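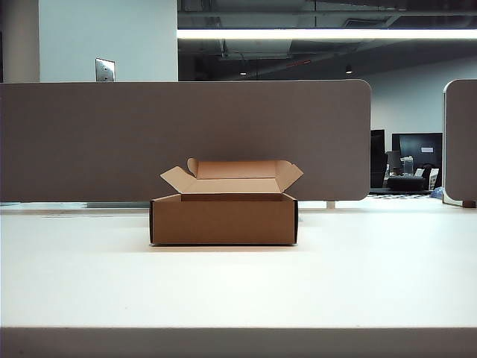

Tokdale Paper Sorting Set - data card
Release 11/10/2018, maintained by Kam-wah Ho

Summary
530 recordings of a two-arm cell at Drenura putting crumpled paper into an open cardboard box. The task was taken from the packing benches at the Sullow site, where staff cleared waste paper by hand between orders. 205 recordings are held back for testing.

Effect on the work
Bench staff no longer stop to clear paper. They now set out boxes, check the cell and deal with faults. Each person had 30 hours of paid training before the change - mostly on safe stopping and fault reports. 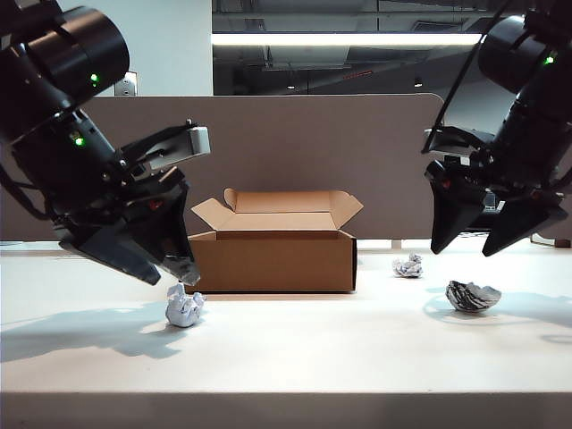
Who can stop the cell?
Anyone on shift. No permission is needed, and stops are not logged against a name.

Fields
task: short text label
result: complete, partial or stopped
operator_note: free text, names removed
shift: early or late

Known limits
One bench height only. 70 recordings have an empty operator_note. The late shift is under-represented, as the cell was not staffed in the evenings until September.
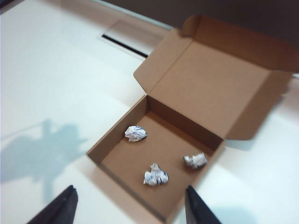 Were any jobs cut when the cell came in?
None at Sullow. Two posts moved from packing to cell support, on the same pay grade.

Use
Internal research and training. Not to be used to rate individual staff. Loading scripts are in the Cui folder - see the notes there for version numbers.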